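19 July 2022

Bassey hand grippers, pad swap and re-zero. Both units off the shelf this morning. The left one had been slipping on thin knits since the last batch of shirts, and the log showed the jaw reading 11 counts open when it was shut by hand.

Took the old pads off first. Adhesive had gone soft along the inner edge on three of the four, so the textured face was creeping forward under load. Scraped the jaws clean, wiped with alcohol, left them 27 minutes before fitting the new blue pads from the Vallow bag. Pressed each one from the heel toward the tip. Do it the other way and you trap air under the curve.

Pivot screws next. Two were a quarter turn loose on the left unit, none on the right. Threadlock on the loose ones only — the small bottle, the big one is past its date. Cycled each jaw 34 times by hand before plugging in.

Re-zeroed with the Zerero script. The first run failed because I had the cable in the hub and it kept dropping. Straight into the laptop it went through, left unit now at 2898 closed. Wrote that on tape inside the case lid.

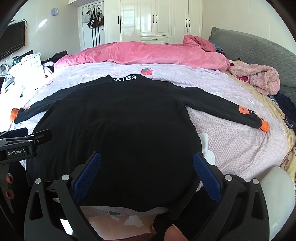
*Photo: gripper camera, Suvberg workshop log*

Long-sleeve shirt laid flat on the fitted sheet, back up, sleeves out to the sides. I want to use this layout for the check from now on, with the jaws coming in over the hem. Black fabric under black jaws is hard on the eyes, but the blue pads stand out well enough to judge the angle between them.

Check to run after any pad change:

- close on the hem, single layer, lift a hand's width, hold
- same at the cuff, where the fabric is thicker
- open fully and look for lint on the pad face
- compare the closed reading with the tape in the lid

Still to do: order pads, one spare set left. The right unit's cable boot is splitting near the plug — taped for now, same as we did in January. Replace it before the next long session.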